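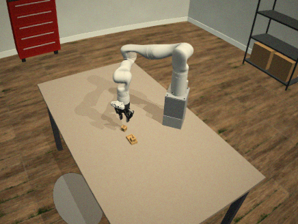
The Big Table Problem

I grew up eating at a table that seated four if everybody kept their elbows in. We were six. So when my husband and I finally had a dining room of our own, in a drafty rental on the edge of Prudport, I went out and bought the biggest table I could get through the door, and then I spent two years wondering what on earth to do with it.

I mean, it was huge! My mother-in-law came over, set down her purse at one end, and asked if we were expecting the navy. We ate at one corner of it like mice. The rest filled up with mail, then library books, then a sewing machine I'd borrowed and was scared of, then more mail.

What saved it was soup. One Friday I made far too much (I can't halve a recipe, I just can't) and knocked on the door of the couple downstairs, Karim Hamdan and his wife, whom I had only ever met while dragging out the trash. They came up with bread. The next week they brought a friend from work. By the end of September we had a regular Friday crowd, and I had learned to clear the mail into a laundry basket and shove it in the bedroom five minutes before the bell rang.

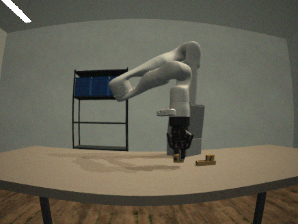
Photo: Adi Pasaribu

I've since become nosy about how other people do this. I ask everybody. I asked my dentist with her hands in my mouth. And there are a lot more standing weekly suppers out there than I ever guessed, most of them going along quietly for years with the same chipped bowls.

Fitriani Nair has been feeding people on Mondays since her kids were in diapers, and the kids are now old enough to complain about the menu. She picked Monday on purpose. "Weekend people cancel," she told me. "Something better comes up. Nothing better has ever come up on a Monday." Her supper is always rice, always something in a big pot to go over the rice, and always a bowl of cut fruit that she puts out at the start instead of the end so that the hungry ones have something to pick at. She doesn't invite anyone, exactly. She tells you once that Monday is Monday and then it's up to you.

I love that, and I could never do it. I need to know who's coming. I'm a texter. I send a message on Wednesday, another on Thursday night, and if I haven't heard by Friday noon I get a little hurt and then make extra anyway.

Ridwan Tuhumury does it differently again. He lives alone in a third-floor walk-up and his table folds down off the wall, so he can only have two guests at a time, and he works his way around his friends like a man dealing cards. You get your turn, you get a roast chicken, and you get his full attention all evening, which after a few of my own noisy Fridays sounded like a spa treatment. I went in June. We talked until the buses stopped and I had to call my husband for a ride.

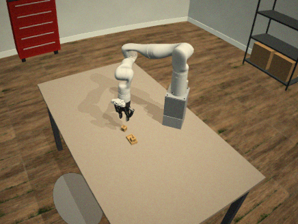
Everything begins with a tabletop.

Now, money. People get shy about this and I wish they wouldn't. Feeding a crowd every week costs something, and when we started I was too proud to let anyone help. I'd say "just bring yourselves!" in this bright hostess voice and then stand in the grocery store on Friday putting the good cheese back. It was Dewanti Mangundap, the friend from Karim's work, who finally set an empty jar by the stove and dropped a few bills in it without a word. The jar is still there. I've never looked to see who puts in what, and it keeps us in onions.

The menu got simpler too. My first months were all ambition. I made a layered thing with eggplant once that took the whole day and slid apart on the way to the table, and I cried in the pantry, and everyone ate it with spoons and asked for more. These days it's soup, beans, or noodles, and someone brings a salad. If two people bring salad, we have two salads.
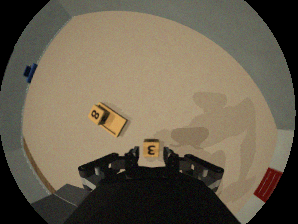

What I didn't see coming was how the evening would change when the conversation got hard. That first winter Karim lost his father. He came up that Friday anyway, sat in his usual chair, and hardly spoke, and the talk just went on around him, about parking and somebody's awful boss. Later he said that was the first hour all week he hadn't had to be looked after. I think about it whenever I'm tempted to cancel over a headache or a dirty floor.

We moved last spring, to a smaller place across town with a kitchen I adore and a dining room I would call, politely, snug. The big table came with us. It touches the radiator on one side, and whoever sits by the window has to go in first and come out last, like the middle seat on a plane. Dewanti has claimed that spot and says she likes being trapped.

If you're thinking of starting one of these, pick a night and cook something cheap. Ask the people whose names you're slightly embarrassed not to know yet. And get the mail off the table before they come up the stairs, though I have served a perfectly nice minestrone next to the gas bill and we all lived.

This week is lentils. I still haven't heard from Ridwan.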